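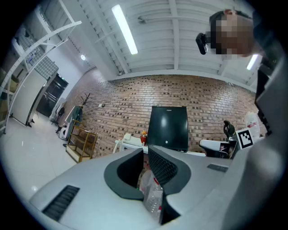 Learning to drink water like a grown-up

So I have been trying to drink more water since March, and I have feelings about it!

It started with a headache. A whole string of them, every afternoon, right when I had the most to do. My friend Macarena Palacios listened to me complain over the phone for ages and then asked what I'd had to drink that day. Coffee. And before that? Also coffee. She was very nice about it, but I could hear her making a face.

I went looking for a fancy bottle first, obviously, and I bought one from Elberg with the ounces marked up the side. I loved it for a week. Then I left it on the bus to Drurkana (I called the lost and found, no luck) and went back to whatever bottle was closest to hand, refilled at the kitchen tap.

What works for me is boring. A big glass before the coffee maker goes on. Another with lunch. If I'm heading out, a bottle goes in the bag the night before, next to my keys, or I will forget it. I tried one of those phone apps too, and it buzzed at me all through a dentist appointment, so that's gone.

Flavor helps a lot — cucumber and mint is my favorite right now, and frozen raspberries are good if you don't mind the bits. Lemon I got tired of fast. My sister swears by a pinch of salt and I just can't do it.

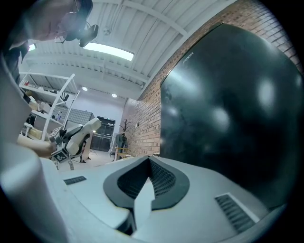 Glasses on, head down, busy.

The hard part is busy days. When I'm in the middle of something I can go from breakfast to four o'clock without a sip and never notice, and then I try to catch up at night and I'm up at 2 in the morning stumbling down the hall. Please don't do that. Stop after dinner, or at least slow way down.

The headaches are mostly gone, by the way. I also go to bed earlier now and I cut out the third coffee, so who knows which one did it. Macarena is taking full credit.

Next up I want to try making my own iced tea, the hibiscus kind they sell at the Massawe café for way too much money. If you have a recipe that isn't super sweet, leave it in the comments, I read them all!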